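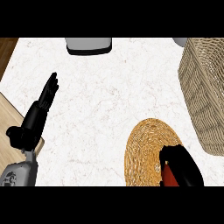
Simulated kitchen counter, both arms over the work surface, right hand at the woven mat with the red object.

From: Cormac Gallagher
To: Pistura users list
Date: 10/6/25
Subject: Re: Right arm does not honour stop request during two-arm tasks

Dear colleagues,

The maintainers have completed their review of the fault quoted at the foot of this message. We confirm that it is a defect in Pistura and that it is present in every release since the two-arm controller was introduced. Users who run the same controller on physical arms should read the interim measures below before their next session.

Cause

A stop request is issued once and passed to each arm in turn. The left arm acknowledges and holds its position. If the right hand is in a grasp state when the request arrives, the grasp routine retains control of that arm until its own timer expires. The timer is set to 3000 milliseconds by default. During that interval the right arm continues along its planned path, while the operator panel reports both arms as stopped. The panel reads only the first acknowledgement it receives.

We reproduced the behaviour on the kitchen counter task, using the woven mat as the grasp location. Of 162 runs in which a stop was requested during a grasp, the right arm continued to move in 99. In the remaining runs the grasp routine had already reached the end of its timer or had not yet taken control. No failures were recorded when the right hand was in any other state.

The original report suggested that the wicker basket might be responsible, as its collision shape is larger than its visible shape. We tested the task with the basket removed and the fault persisted. The collision shape is incorrect and has been logged as a separate matter.

Interim measures

Until a corrected release is available, users are asked to observe the following.

Do not rely on the software stop for physical arms in any two-arm configuration. Use the hardware emergency stop and confirm that it removes drive power from both arms.

Do not enter the work area on the strength of the panel status alone.

Set the grasp timer to 16 milliseconds in the controller settings. This shortens the period of uncontrolled motion but does not remove the fault. Some grasps will be released early as a result, and success rates recorded with this setting should not be compared with earlier figures.

Sites using the Zidari bridge should note that it caches controller settings at start-up. The bridge must be restarted after the timer is changed.

Corrective work

The revised controller will give a stop request priority over every routine, including grasp and release, and the panel will show a separate status for each arm. The change is under test at our Tsikata site and will be offered for wider trial before the end of June. We would welcome test results from groups whose arms are mounted on opposite sides of a counter, an arrangement we cannot readily set up ourselves.

Any member who has observed unexpected motion after a stop, in simulation or on hardware, is asked to send the controller log to the list. Please include the release number and the state of each hand at the time of the request. Logs that contain confidential task data may be sent to me directly.

Regards,

Cormac Gallagher
For the Pistura maintainers

The Pusance laboratory wrote:

> We wish to report a possible safety fault in the two-arm controller.
>
> While running the kitchen counter task in simulation, our operator requested a stop during a grasp at the mat. The left arm held. The right arm kept moving for what we judged to be a few seconds and then halted without further input. The panel showed both arms as stopped throughout.
>
> We have seen this on several occasions and have not found a pattern. One of our staff believes the basket is involved, given the size of its collision shape.
>
> We had planned to move this task to our physical arms and have put that work on hold. Could the maintainers please advise whether the behaviour is known, and whether it is confined to the simulator?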